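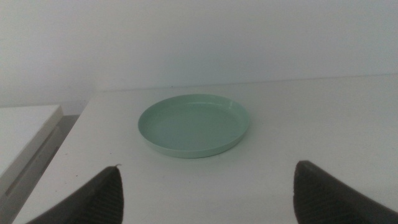
11 November 2010

Plate notes, continued from the September pages. Green one today, the low rim version. White one goes back in the drawer until Silvana has made up her mind about the lip.

Started late, the big table was covered in Zelenák offcuts and I had to move all of it to the rack before doing anything. Wiped down the top. Left the lamp off and used the overheads only, so colors are comparable with last time (they aren't really, the overheads got changed in between, see margin note on the Jondurlow page).

Question for this round: is the rim high enough for what Meletti wants. They want a side plate for the canteen trays, stackable, and something runny should stay on it when a tray gets tipped a bit. Their words, "a bit". No angle given. Asked twice.

**Tip test**

Used the wedge block under one side of the tray. Water first, then the thin gravy mix, then the peas.

- water, 66 ml, first wedge: held. Sits right up against the lip on the low side but holds
- same amount, second wedge: over. Came over in one go, no dribble first
- gravy, second wedge: held, just. Skin forming after a few min so redo fresh
- peas: fine on both. A few rolled and came back when I leveled it

Repeated the water on second wedge 3 times, over every time. So water is the limit and I doubt anyone is serving water on a side plate. Stewed fruit though. Need to try something in between, syrup from the canned peaches maybe. Silvana says use the peaches themselves.

Rinsed, dried, left to sit before weighing. Scale was drifting again so no weight today. Don't use the number I wrote on the masking tape, that's from before I zeroed it.

**Stacking**

Have 13 of the green now. Stack goes up straight if you build it by hand and slow. If you drop them on one at a time like the dish room does, it starts to lean pretty early and then the lean stays. Top one slid when I bumped the table. Pulled the stack apart and two were stuck togehter, wet from the rinse I think, had to twist. Canteen people will hate that. Durnetus puts little feet on theirs for the same reason, S. has an old sample somewhere, the tan one with the chip.

Options as I see them:

1. feet on the underside, changes the mold
2. rougher underside, same mold, sand the tool. Cheap. Might hold stains
3. tell them to dry the plates before stacking (ha)

Silvana likes 2. I'd go 1 but she's the one who has to call the mold shop.

**Color**

Meletti approved "soft green" off a paper chip and the plate looks bluer than the chip on the white table. Took it over by the window and it's closer. Took chip and plate into the hall and couldn't tell them apart. Not going to chase this. Will send them a plate and they can hold it up in their own canteen.

Shows less on it than the white one did, crumb-wise. Gravy wiped off clean. Tomato not tried yet, that's the one that got the white plates last time and I want it on overnight, covered, same as before. Set up 2 tonight if I get to the store. Otherwise Monday.

**Edge feel**

Ran a thumb all the way round every plate. One has a burr where the gate was trimmed, marked with a pencil dot underneath. The rest ok. Lip is comfortable to pick up from the side but hard to get under when it's flat on the table, you kind of have to pinch the rim. With gloves on it's worse, slid it to the edge of the table without thinking about it, then noticed I'd done that every time. Worth telling Meletti? Old people at two of their sites, so yes. Put it in the letter.

Compared w/ the 1991 catalog plate from the shelf, which has a wider flare to the lip and comes up easy. Takes more room on a tray tho. Measured tray with both: flared one and a soup bowl and a cup is tight, ours has room left over for cutlery. Silvana sketched a version with just a small notch under the rim on two sides. I don't love it, it'll trap food. Sketch is taped in on the facing page.

**To do**

- peaches
- tomato overnight, covered, green + white side by side
- fix or replace scale, ask S. who has the spare
- find the Durnetus sample
- letter to Meletti: tip results, sticking, pick-up problem, plate for color
- return wedge block to the bench downstairs, it has their name on it
- more paper towels

Table wiped again after, still a faint ring from the gravy near the back corner. Comes off with the blue stuff, which is empty.

Silvana Honorato has read this page up to Edge feel, wants the gravy redone before anything goes in the letter. Fresh batch, no skin. OK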